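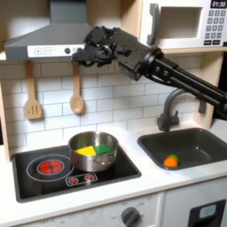 Wie lange muss so ein Sauerteig eigentlich stehen, bis man damit backen kann? Meiner hat 31 Tage gebraucht, und davon waren die ersten zehn eine einzige Geduldsprobe.

12.08.2024

Heute also das erste richtige Brot! Ich bin immer noch ganz aufgekratzt. Um fünf aufgestanden, den Ansatz aus dem Kühlschrank geholt (er heißt Coman, nach der kleinen Mühle, von der das Roggenmehl kommt) und gleich gefüttert. 400 Gramm Roggen, der Rest Weizen, Salz, ein Löffel Honig. Beim Wasser habe ich wieder nach Gefühl gegossen, und der Teig klebte natürlich bis an die Ellbogen, aber was für ein Geruch! Ein bisschen wie Apfelmost, ein bisschen wie der Keller in Geden früher.

Gegangen ist er dann im Gärkorb auf der Fensterbank, unter dem karierten Tuch. Ich bin bestimmt alle zehn Minuten hin und habe daruntergeschaut. Gegen Mittag stand er über dem Rand und zitterte, wenn man dagegen tippte. Eingeschnitten, rein in den heißen Topf, Deckel drauf. Der Ofen hat die Küche auf Sauna gebracht, im August wirklich keine kluge Idee, egal.

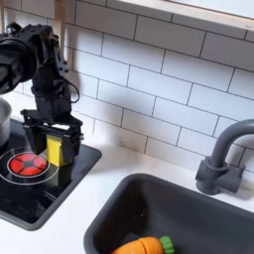 *Der gelbe Schwamm über dem schwarzen Kochfeld.*

Beim Abwaschen gelernt: Teigreste immer erst mit kaltem Wasser einweichen, mit heißem wird daraus Kleister. Die Schüssel steht jetzt über Nacht im Becken.

Die Kruste hat beim Abkühlen geknistert, richtig laut! Angeschnitten habe ich natürlich viel zu früh, die Krume war noch etwas klitschig, aber mit Butter und Schnittlauch waren 2 Scheiben sofort weg. Morgen den Rest toasten. Und fürs nächste Mal Kümmel kaufen, vielleicht auch Walnüsse, und den Topf länger vorheizen.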